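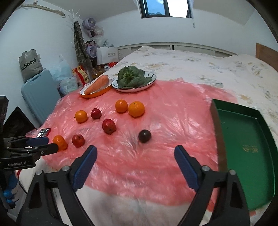 How to Store Citrus Fruit at Home

Published Dec 28, 2023
By the Nuson Household Guidance Office

Citrus bought by the crate in winter can remain in good condition for several weeks if it is sorted promptly and kept cool. This guide sets out the method recommended to households taking part in the Nuson winter buying plan. It applies to oranges, mandarins, grapefruit and lemons. Limes dry out sooner and should be used first.

Before you begin

You will need a clean surface, a dry cotton cloth, two shallow trays or boxes with openings in the sides, and enough plain paper to line them. Newspaper is acceptable if the ink does not rub off. Do not wash the fruit at this stage. Water left around the stem end encourages mold, and fruit should be rinsed only when it is about to be eaten or cooked.

Step 1. Unpack the crate

Empty the crate on the day it is delivered. Fruit at the bottom has carried the weight of the rest and is the most likely to be bruised. Lift it out by hand. If the crate itself is damp, set it outside to dry before it is used again.

Step 2. Sort the fruit

Check each piece for soft areas, broken skin and gray or green dust on the peel. Press gently near the stem and again at the opposite end. Sound fruit is firm and feels heavy for its size. Small brown scars on the surface are caused by wind and branches and do not affect keeping quality.

Make one group for storage and another for early use. Fruit with a soft spot but no mold belongs in the second group and should be eaten or juiced within 2 days. Moldy fruit must be discarded, and anything that was touching it should be wiped with the dry cloth and placed with the fruit for early use. 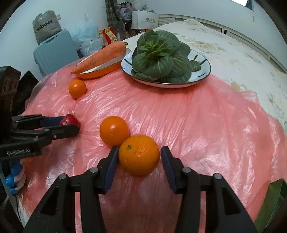

Loose-skinned types such as mandarins bruise more easily than oranges and should be sorted separately. The variety sold under the plan as Timov has a particularly thin peel and is best kept on a tray of its own.

Step 3. Arrange the trays

Line each tray with paper and set out the fruit in a single layer, stem end up. Leave a small gap between pieces where space allows. If two layers cannot be avoided, place a sheet of paper between them and put the larger fruit below. Sealed plastic bags are not suitable - they hold moisture against the peel.

Step 4. Choose a cool place

An unheated pantry, cellar or enclosed porch is suitable, provided that it does not freeze. Keep the trays off the floor and away from apples and bananas. In homes without a cool room, use the lower drawer of the refrigerator and leave it slightly open on the vent setting. Households in the Juška district, where many apartments have no pantry, may prefer to order the half crate of 27 oranges.

Step 5. Inspect regularly

Look over the trays twice a week and turn each piece as you do so. Replace any paper that has become damp. A single moldy orange can spoil its neighbors quickly, so remove it at the first sign.

Using the remaining fruit

Juice may be frozen in small containers and kept until April. Grated peel also freezes well, but the fruit should be scrubbed under warm water first. Marmalade is a sensible use for fruit that has begun to wrinkle - the flavor is usually still good.

Related guides
Drying Herbs in a Cool Oven
Storing Root Vegetables in Sand
Cleaning and Mending Wooden Crates
Gekisex Pantry Shelving: Assembly Notes
Winter Buying Plan: Delivery Areas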